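Wednesday, Mostisach shop, bench time til they kick us out. Goal: basket pickup next to the veg stand. Left side still on the old Prellari wrist firmware, ugh

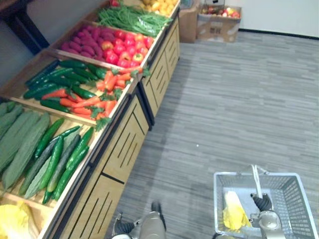 ok so grip force at 72 was mush. 73 is fine?? one click. not touching it again

Shufen Gu says pad the fingertips. Petrică says slow the close to 740 ms. doing both, dont @ me

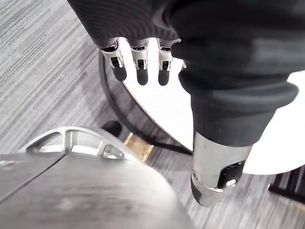
fingers over the white table, sleeve bunching at the wrist

sleeve needs a real cuff. zip ties for now, Hao has velcro somwhere

next up: rim grab insted of the handle 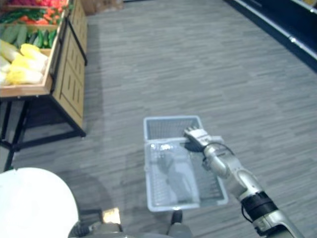 rim is way easier to plan for. 3 more settings to try then I'm eating

anyone got a spare Pliltum cable, short one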